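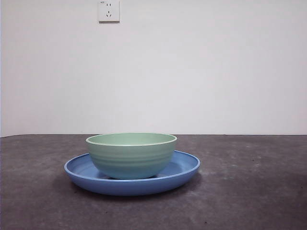 By the time the clinic bill came back for its third reading, Dulce Escobedo had been the member for Brarnthorpe for 7 years and had never once voted against her own party. She was not proud of this, exactly, but she was used to it, the way you get used to a chair that leans a little to the left.

The bill was meant to tidy things up. Small public clinics would be folded into larger ones, the larger ones would be given new equipment and longer hours, and everybody would be better looked after somewhere slightly farther down the road. In Brarnthorpe's case the road was the one to Saarinen, which went over the ridge and was closed for a good part of every January. Dulce had mentioned the ridge in caucus. Radymyr Kravchuk, the whip, had written down the word ridge and drawn a box around it, and she had never heard of it again.

"It's in the regulations," he told her now, over the phone. He had a lovely low voice, like a man reading to children. "Or it will be. You can't put weather in a statute, Dulce."

"You could put a nurse in one."

"Get it through, and then we'll talk about a nurse."

She said she would think it over on the drive home, and she did, all the way past the grain elevators and the long flat stretch where the radio gave up. It was a good bill for most people. She really did believe that. She had sat through the hearings and read the thick report from the consultants at Grallix, with its coloured maps, and on the maps Brarnthorpe was a pale little smudge with 2,619 people in it, most of whom she had at one time or another stood behind at the post office.

Her father-in-law would have known what to do, or at least he would have talked until she knew. Teodoro Nieto had been dead two winters. He used to say that a party was like a family supper, where you ate what was put in front of you and did your complaining in the car. But he had also walked out of the party's annual convention over a grain tariff, in his good coat, and had to walk back in again for his hat, so it was hard to know which of him to follow.

There was a light on at the clinic when she came into town, and she pulled in without quite deciding to. Gemechu Gebretsadik was at the front desk with the petition in a shoebox lid. He had been the doctor there since before her eldest was born and he had delivered, by his own reckoning, half the hockey team, and the better half at that.

"533 names," he said, pushing the lid across to her. "Xóchitl Gallegos went door to door with it. She had the flu and I told her to stay in bed, and you can see how well people listen to me."

Dulce turned over the sheets. Some people had written only their names and some had written long, crowded notes up the margins, about a baby, about a hip, about a husband and the ridge road and how the ambulance had come as quickly as it could. One person had used the space to complain about the snowplow. She read them all standing up with her coat on, and Gemechu, who was a kind man and also a tired one, went and put the kettle on in the back and left her to it.

"What would you do?" she asked, when he came back with the mugs.

"I'd drink this while it's hot. I'm not the member."

"That's no help at all, Gemechu."

"No," he said comfortably. "But I voted for you, you know. I didn't vote for Radymyr, I've never met the fellow."

They talked for a while about his daughter, who was up in Sillumel learning to fix helicopters, and about whether the rink would hold another season. It was past ten when she got home. She hung her coat over the banister, sat down on the stairs with her boots still on, and telephoned the whip, who answered as though he had been sitting there waiting.

"I've got an amendment," she said. "It's two lines. No clinic closes until the road to the next one is kept open all winter."

"And if it doesn't pass?"

"Then I suppose you'll be one short."

She could hear him breathing, and behind him a television, and somebody laughing at it. Then came the scratch of a pen.

"Read it to me slowly," said Radymyr.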